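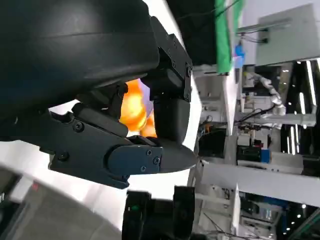

Can I trust an audience survey that the ticketing company ran for us? We put on a small choral and folk night in August at the Plerkden hall, and Zullov, who sold the tickets, emailed everyone a form afterwards. Their report says 90 per cent of our audience would come again. I'm not convinced. With a bolted thing like the black finger up top, the hex screws are out in the open and you can see what is holding what. With this report I can't see how anything is joined to anything. We sold 436 tickets and got 65 forms back, and there was a $200 voucher draw for filling one in. The Nông ensemble wants to put the figure in their grant application and I'm the one who has to sign it. Is it worth anything, or should I leave it out?

Posted by Roya Ranjbar, 10th October

hallrat
90 is a great result, use it. Every festival does the same and the funding people never check. We had a worse response than yours and still got our money. Don't overthink it.

p_wexcombe
I'd be careful, and I wouldn't follow the advice above. "Never check" is fine until the year they do.

The size of the sample worries me less than who is in it. The form went to ticket buyers, so if one person bought four seats, the other three people were never asked. Then there's the voucher. I doubt it made anyone lie, but people who want a voucher for your next show are people who already plan to come to your next show. Was that what it was for? If it was a supermarket card I'd mind a bit less.

Also ask Zullov for the exact wording. I've seen "would you consider attending a similar event" turn into "would come again" by the time it got to the summary page. Ask for the raw answers too, with the names taken off. If they won't give you those, I'd leave the figure out altogether.

If you do get them, write it plainly: 65 ticket buyers answered, and 90 per cent of those said whatever they said. Don't write "our audience".

Roya Ranjbar
Thanks. The voucher was for our own box office, so there goes that. I've written to Zullov for the wording and got back a brochure for their premium reports – not what I asked for.

tamsin.o
We moved to Nurico for our forms last season and the summaries were just as rosy, so I wouldn't bother switching. What helped was paper slips on the seats and a box at the door, collected at interval. You get the friends and the bored partners as well as the buyers. Handwriting is a pain and you'll need a lot of pencils. Ours came out a fair way lower than the online one, and I believed it more.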